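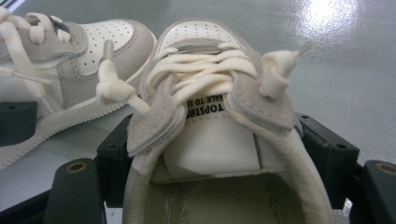
Residents of Clendcombe should not be asked to vote for a district council while the lane to the polling hall is unsafe after dark, according to Bronwyn Kereama, and the council should restore the night patrol before it prints a single ballot paper.

Her view was shared by most of those interviewed for this report, though they disagreed on what the patrol should be allowed to do.

Home | Projects | Local Government | Year Groups | Contact

Public safety and turnout in Clendcombe: a student project report
Tegan Ruddock and Nhung Âu

1. Background

The night patrol in Clendcombe was paid for from the district budget until February, when the grant was moved to road repairs at Skernen. Thefts from sheds and parked vans were already a complaint in the lower part of town. The council election was set for the same season, with one polling place, the Bomside hall, open until 10 in the evening.

The project asked whether worry about crime was likely to keep people from voting, and what they wanted the council to do.

2. Method

We gave a one-page form to 100 adults in the market square and outside the Bomside hall. All forms were filled in on the spot. Four longer interviews were then held, each lasting 40 minutes. Names are used with permission. People under voting age were left out.

The sample was not random. People who do not go out in the evening are probably under-counted, and this affects the main question directly.

3. Results

Of the 100 forms, 40 said the person would vote only in daylight. A further 10 said they would not vote at all unless the patrol came back. The rest said safety made no difference to them or left the question blank — the form did not separate these two answers, and it should have.

Ngaio Sutcliffe, a shopkeeper, said the council had been told about the lane in writing and had sent no reply. She wanted lighting first and patrols second. Eugénie Le Goff took the opposite view. Lighting had been promised under the Bright scheme, she said, and only the posts at the Skernen end had been put up.

Two interviewees were against any patrol with powers to stop people. Both had seen the earlier one question teenagers on their way home from training.

4. Discussion

The answers describe what people intend to do. They are not a measure of turnout, and earlier turnout figures for the Bomside hall could not be obtained in time. Moving the polling place was raised in one interview but was not on the form, so no support for it can be claimed.

A second round of forms, given out door to door in the lower part of town, would correct part of the sampling problem. The wording of the lighting question also needs to change, as several people took it to mean lights inside the hall.

Shares: 40 | Comments: 4

lowertown_pete
The lane floods as well. Lights won't fix that.

Marged
Why only one polling place? Skernen used to have its own.

T. Ruddock
Marged, we asked the council and were told it closed to save money. It will go in the second version.

lowertown_pete
Put the flooding in too please.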